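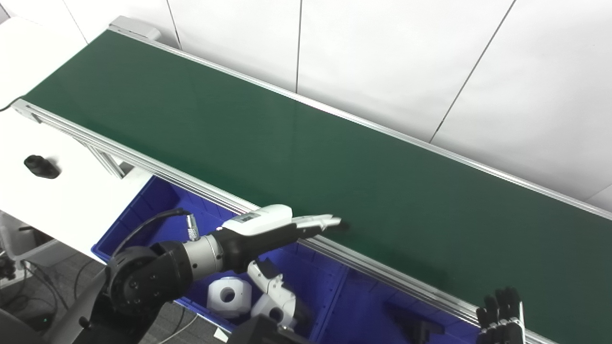 1st March
By the Newsletter Desk

The conveyor on the Sedness side is staying put until April. We know. The last issue said it would be gone by now, and the issue before that said it had never been ordered.

In the meantime, a word about bins. Parts that come off the belt go in the blue bin until someone has sorted them. The blue bin is not long-term storage, a lost and found, or a place to put a thing down while you think about it. Sorted parts go to the Korletey shelves, which have 23 labeled slots and, as of Monday, three things in them.

Please also keep small stuff off the side table. It rolls. The floor has enough of our property already, and the carpet gives it back when it feels like it.

New bin labels have arrived from Resunton. We asked for 100 and got 537, so if your desk, your bike or your lunch needs a label, stop by the front office and help yourself. They all say "MISC."

Filed under: Around the Shop

Contact the newsletter desk | © Satuvis | Back to top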